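# Chapter 4: A Morning in Somebody Else's Kitchen

Before we get into any math, let me tell you about the open day at Soltico. I drove out to Oltport one October expecting loud machines and a safety vest. What I got was a folding chair, a big screen, and a two-armed robot working in a simulated apartment — the whole place, red window frames and all, existed only in software.

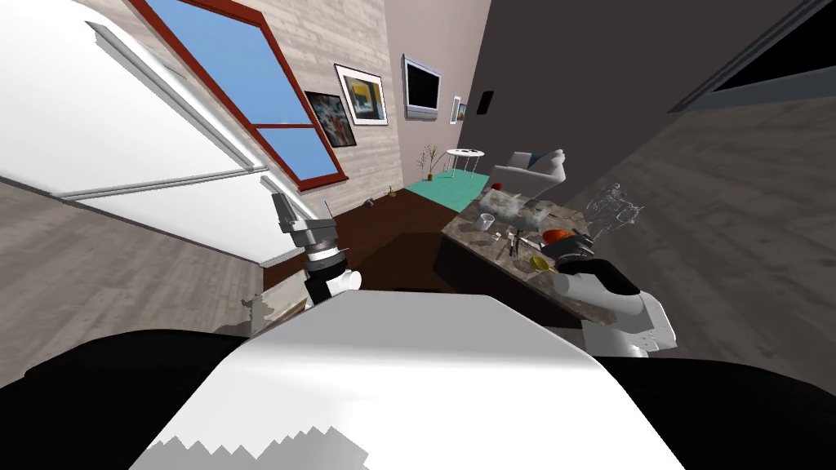 I'd taught this subject for 9 years by then, mostly from diagrams drawn neatly from the side. Sitting there, I had to work out which way was up before I could follow anything else! If you feel the same during this chapter, slow down and find the floor first. I still do it.

The people running the demo called their setup Sunden, and they let us switch between views whenever we liked. I kept going back to the close one (you'll meet it again in Section 4.2, when we talk about gripper frames).
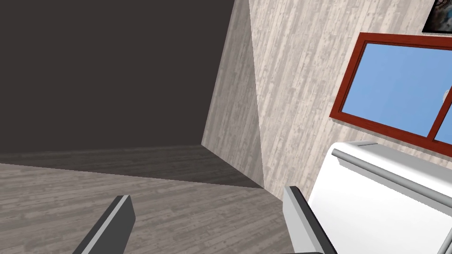 *Figure 4.2. Two gripper fingers, with the room's corner beyond them.*

Someone in the row behind me asked how many runs they had saved. The answer was 3,346, and there was a little groan from the student who had the job of labeling them. We'll borrow a few of those runs for the exercises, so keep her in mind when you're grumbling over Problem 6.

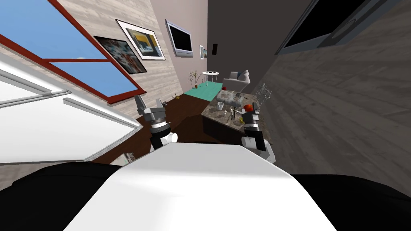 83

What I wrote in my notebook that morning was a single question: how does the arm know where the counter is? It has its joint angles, it has its cameras, and somehow those have to agree on one spot in space. Vukadinović notation, which we set up next, is one way to write that down — start with the shoulder and work outward, one joint at a time.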